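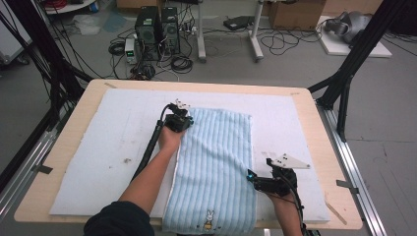
Product Review: Magsi Hand Towels, Striped Weave
Wadthorpe Residential Services, Linen and Supplies Office

The Magsi hand towel was placed in the east wing guest rooms in November as a possible replacement for the Bramivine towel now in general use. An initial order of 100 was washed with the regular linen load for 14 weeks.

Absorbency was satisfactory after the third wash. Before that, residents reported that the towels moved water around without taking it up, and new stock should be laundered before issue. Shrinkage was slight along the length and hard to detect across the width. Hems held well. A few towels came back with pulled loops, most of them from rooms with the older hook rails.

Touran Kermani of the laundry notes that the towels dry faster than the Bramivine and may be removed one cycle earlier. Valter Barreto found the color steady at the warm setting but does not advise the hot setting.

The supplier packs in mixed shades, and requests for a single shade were not always met.

Rating: four out of five. Recommended for guest rooms. The kitchens should keep their present towels until a heavier weight is offered.

Reviewed by Styliani Zacharopoulos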